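Spent the morning re-tensioning the finger tendons on the left hand. The manual says 25 minutes. The manual was written by someone with smaller fingers and a better screwdriver.

Symptom: index finger closes a beat after the other three, like it's waiting to be asked twice. Firmware was blamed first. Firmware is always blamed first.

It was a set screw. Backed out maybe a quarter turn. I have now spent longer on that screw than on my taxes.

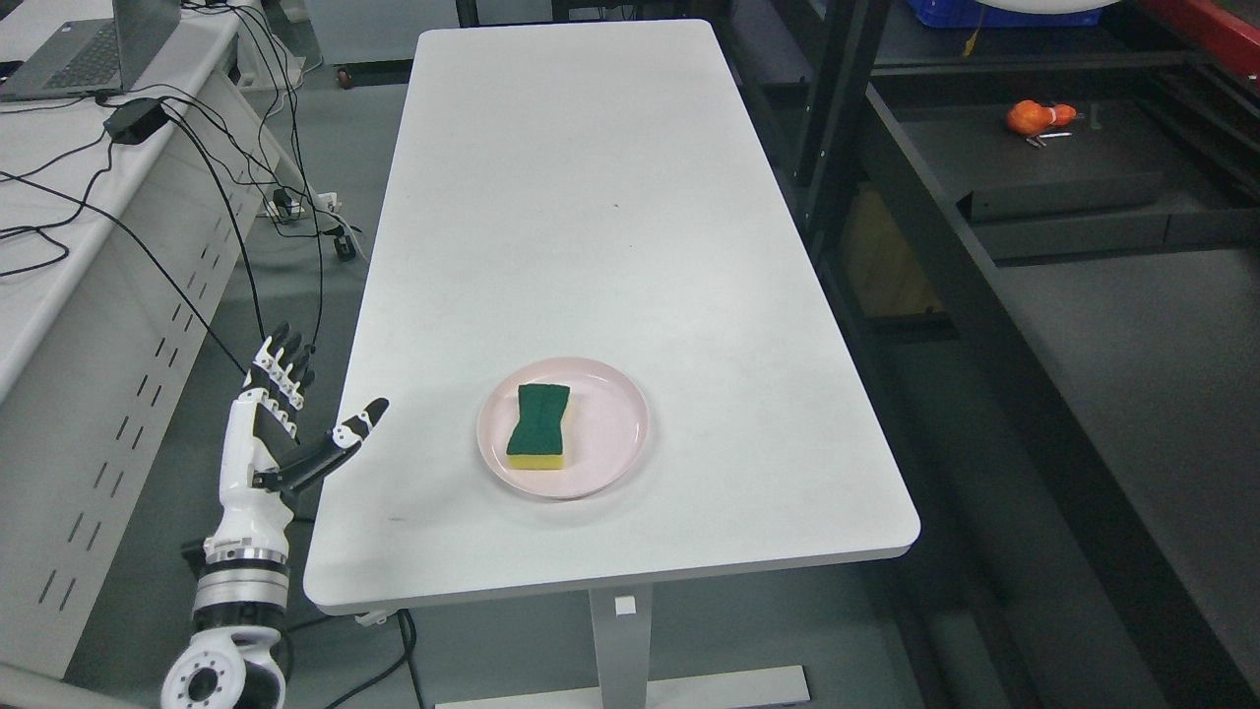 After any tendon work you redo the zero: palm open, fingers straight, hold, save. Then 200 open/close cycles with nothing in the grip. Only then does it get near a sponge.

Cycle 116, index finger late again. Said a word. Vilja Eskola wrote back from Haltameck: "Did you put threadlocker on it?"

I had not put threadlocker on it.

Threadlocker on. Count back to zero. Made coffee, came back, 17 cycles in. Drank the coffee slowly.

All 200 done, all four fingers on time. Logged it, and added a line to the checklist in capitals so the next person can feel judged too.

Wrist bearing is next. I've ordered the small screwdriver.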